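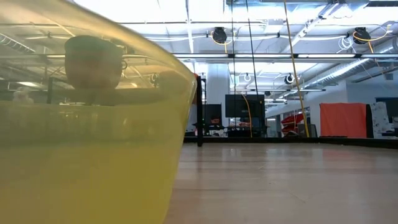
Korov wants us to pay 128 dollars for a set of storage tubs that "keep food fresh up to three times longer." Three times longer than what? The leaflet doesn't say. I wrote to the company in May and got back a coupon.

Viorica Angelovski ran her own check in her kitchen in Irnell, with cut celery and cooked rice in a Korov tub and in an old Amamar one with a chipped lid. She couldn't tell the two apart after four days, and by day six she threw out both. One kitchen proves very little, I know, but it's more than the leaflet offers.

The 400 "home testers" quoted on the website bother me too. Were they given the tubs free? Nafula Kimaro asked at the store and was told to look at the website.

If you need tubs, buy whatever fits your shelf and has a lid that closes. If you've had the Korov set for a year or more, write in and tell me how the lids are doing.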